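Wrist cam vs. overhead cam for tag-based pick and place (Tamis fingers on a Birkett arm)

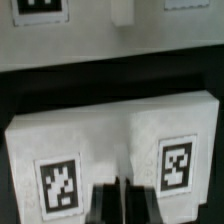
gearlash: Na-rae Lim reckons I should quit messing with the wrist camera and bolt one over the table, and she's been telling me so since June.

I'm not there yet. Setup is a Birkett arm, the black Tamis fingers, and the tiny camera that clips on at the wrist. White block with a tag on each of its two front faces, dark surface under it, more tags on the white piece behind. I use whichever front tags the camera can read to get the block pose, then servo in. What I'm fighting is blur. The black borders still come through pretty strong, but the tags go a little soft and my pose gets twitchy when I'm close. Also the fingertips sit right in the bottom of the view and throw a shadow on the block. Anybody compared this with a fixed camera on the same job? I don't want to spend a weekend on brackets for nothing.

mo_torque: Did the exact swap last year, going from wrist to overhead. I'm with Na-rae. Calibrate once, leave it alone, and you don't lose the tags when the gripper closes in. I ran 100 picks each way and the overhead camera missed 2. The wrist one missed 10, and most of those were in the last bit of travel.

gearlash: OK that's a bigger gap than I figured. Same tags both times?

mo_torque: Same tags, same printer, same glue stick. I did move the lamp, so take it for what it's worth.

halfstep_hanna: Moving the lamp is kind of a big deal though! I'd want to see that test again with the light left where it was. I've been on a wrist cam for ages and I like it, mostly for stuff that's tucked behind other stuff, where an overhead view gets you the top of the arm and nothing else. Gearlash, what's your exposure set to? If it's on auto, a big white part can throw it all over the place. Lock it and go shorter. You'll get a darker picture but who cares, the detector wants edges.

gearlash: Auto. Ugh. My whites do look kinda washed out in places. Will lock it tonight.

halfstep_hanna: And stop the arm before you grab a pose. Move, wait, look, move. Slow but it'll tell you if it's motion or focus.

pinwheel88: Going to be the annoying one and say it's the fingers. I had the Tamis set and went to the Botix ones for this very reason. They're slimmer at the tip and the camera sees more of the part. Grip is worse on anything smooth, I'll give you that.

mo_torque: The Botix fingers are awful. I had a pair that wouldn't close parallel after a month.

pinwheel88: Mine have been fine. You probably had the old mount plate.

mo_torque: I had the new mount plate.

gearlash: Easy, you two. I'm keeping the Tamis fingers for now, they were not cheap. Question for Hanna, do you average the poses from two tags or just trust the better one? My front faces aren't square to each other, there's a shallow angle between them, and the two answers don't always agree.

halfstep_hanna: Neither. Put all the corners from both tags into one solve, with the tag positions measured on the block. Averaging two bad angles gets you a third bad angle. Measure with calipers, don't go by the drawing. And check your paper is lying flat, mine curled up at one corner and cost me an evening.

gearlash: OK so I did the exposure thing and the stop-and-look thing. Locked and short, the jitter dropped a lot. With the arm stopped the tags are still a touch soft up close, so part of it has to be focus. The lens ring on this camera has a dab of glue on it and I'm scared to crack it loose.

mo_torque: Crack it. Little bit of heat, rubber strip pliers. Controller is what, the Vunilstead? Firmware 3160 or later lets you timestamp the frames against the joint readings, turn that on while you're in there.

gearlash: Yep, Vunilstead, and I'm behind on firmware. Updating that first, then the ring. Overhead bracket is going on the list too, Na-rae, if you're reading this.

pinwheel88: Still say it's the fingers.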